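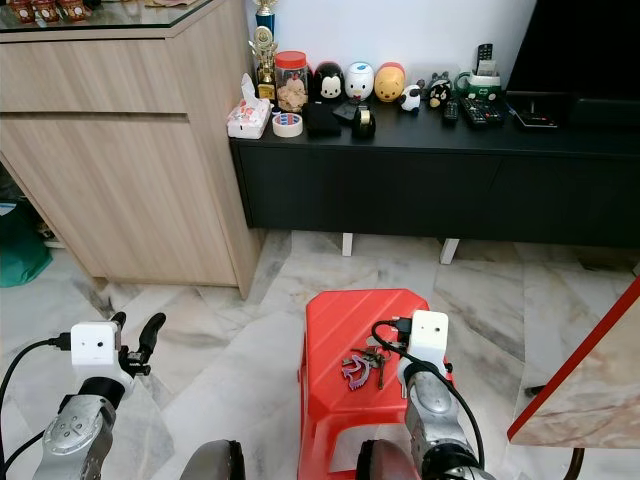 Shobha Poduval had until six to choose a gripper, and she had spent most of the afternoon on the keys.

The keys were her own. Carico wanted a robot that could tidy a house, and the list Bangera had sent over began with socks and cups and ended with keys. Socks had gone well with both sets of jaws. Cups had gone well with the Norex pair and badly with the Stamurau pair, which squeezed too hard at the start of each grip. She had swept the floor twice.

She put the bunch back on the red stool and returned to her chair.

"Run 80," she said. "Norex jaws, left arm."

The arm came down slowly. The wrist camera hunted for a moment, as it did with anything shiny, and the box on her screen jumped from one key to the next. Then it settled on the pink and purple charm. The jaws closed on it and lifted, and the whole bunch came up, swung twice and stayed.

She wrote down a pass.

Bangera called at five. He asked which one she liked.

"The Stamurau is faster," she said. "It drops one in 6. The Norex is slow and it looks like it's thinking about something else."

"Does it drop?"

"Not since lunch."

"The Norex costs 2238 a pair."

"I know what it costs."

He was quiet. She could hear him typing. In March he had promised Carico a price for 200 robots, and he had made that promise with the Stamurau number in his head.

"What if you slow the Stamurau down?" he said.

"I tried that. Then it's slow and it drops."

"Try it once more for me."

She changed the jaws, which took four screws and a new calibration, and set the speed to half. The arm took the keys by the thinnest one, raised them level with the top of the console, and let go. They hit the tile and slid under the television.

"What was that?" Bangera said.

"Your price," she said.

She got down on the floor with a ruler – the gap was too low for her arm – and pulled the keys out. Then she wrote Norex on the form, signed it, and went to find her shoes.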